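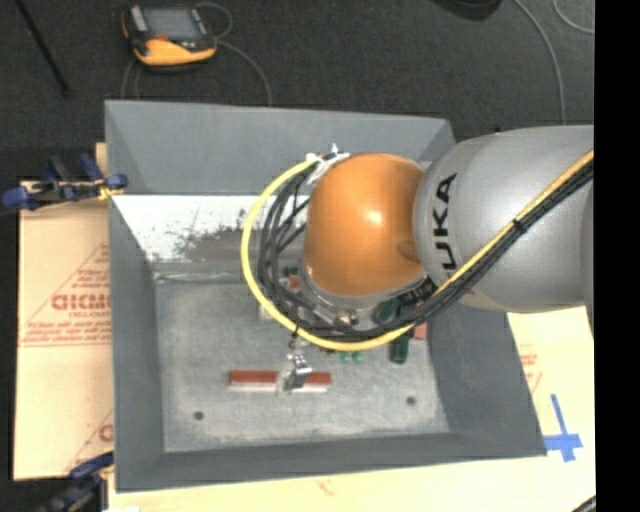 Overnight Parking Rules in Ferbridge: What the Ordinance Says and How It Was Used
Student project report
Local Government and Public Policy, second-year project
Submitted by Sherif Hamdy

1. Introduction

In January the Ferbridge city council voted to limit overnight parking on residential streets. The ordinance bans parking between 2 a.m. and 5 a.m. on any street in the two central wards unless the vehicle shows a resident permit. Before the vote, a driver could leave a car on most of these streets for up to three days.

This report looks at how the rule was written, how it was explained to residents, and what happened in the first months. I chose the topic after a neighbor on Tawfik Street got two tickets in one week and could not find out which office to call. The report does not try to say whether the ordinance should be repealed.

2. Background

Ferbridge has had parking complaints for years, mostly near the hospital and the Florkar plant. Both have their own lots, but the hospital lot charges by the hour and the plant lot fills up at shift change. Workers and visitors park on the nearest side streets, and residents coming home late end up several blocks away.

The council discussed permits twice before. The first proposal failed over the cost of the permits. The second was sent back to staff and did not return to the agenda. The version that passed was shorter than either one and left most details to the city clerk, including the fee, the design of the sticker and the number of visitor passes.

3. Method

I used three sources. The first was the council minutes and the agenda packets, which are posted on the city website. The second was a list of overnight parking citations that I got through a public records request. The third was a set of interviews with 16 residents and business owners in the affected wards.

The citation list covered the first four months of enforcement. It gave the date, time, street and ticket status for each entry, with plate numbers removed. I sorted it by street in a spreadsheet. The interviews took ten to thirty minutes each. I asked everyone the same opening questions and then let them talk. Names of residents are left out.

4. Findings

4.1 Citations

The city wrote 1,477 overnight parking tickets in the four months. Enforcement was not even. Tawfik Street and the blocks behind the hospital had far more tickets than the rest of the central wards. On 13 streets covered by the ordinance there were no tickets at all. A clerk in the parking office told me officers go where complaints come in, and that there is one car assigned to parking overnight.

The first month was the heaviest. The council had talked about a warning period, and several people I interviewed believed there was one. The minutes show that a motion to add it was made and then withdrawn. Nothing about warnings is in the final text.

4.2 Notice to residents

The city mailed a postcard to property owners. Renters did not get one unless the landlord passed it on. In the central wards this matters, as many of the houses are split into apartments. Of the people I spoke to who rent, most learned about the rule from a sign or a ticket.

The signs went up late on some blocks. The public works report in the March packet lists Tondasen Avenue as "pending," but the citation list has tickets there from the month before. I asked the parking office about this. They said those tickets could be appealed, but they had not contacted the drivers.

4.3 Permits

A resident needs a registration card and proof of address to get a permit. Some people had trouble with the first item. Students and people who had just moved often had cars registered in another town or under a parent's name. The clerk's office has a form for these cases -- it is a paper form and has to be picked up in person during office hours.

Visitor passes were the most common complaint. Each household gets two. One woman who has a home health aide at night said she uses both of hers on the aide and a backup, and has none left for family.

4.4 Views on the rule

Opinions were mixed. Residents near the hospital were mostly in favor and said they could find a space again after 9 p.m. Two restaurant owners said their closing staff now have to move their cars before cleaning up. One person who had been sleeping in his van near the river park said he moved outside the ward and had not been ticketed there. He had not heard of any place in the city where he was allowed to park overnight, and I could not find one in the municipal code either.

5. Limits of the study

The interviews were a small group and I found most of them through a flyer at the library and by walking door to door, so they do not represent the wards. The citation list did not show appeals that were still open. I asked three council members for interviews and one answered by email, too late to be included.

6. Recommendations

Mail the notice to every address in the two wards, not only to owners.

Review tickets written on Tondasen Avenue before the signs were up and cancel them without requiring an appeal.

Put the form for out-of-town registrations online.

Create a separate pass for overnight caregivers.

Publish citation counts by street every quarter -- the parking office already keeps them.

The council is due to look at the permit fee again in the fall, and the first four of these could be taken up at the same meeting. The fifth would not need a vote.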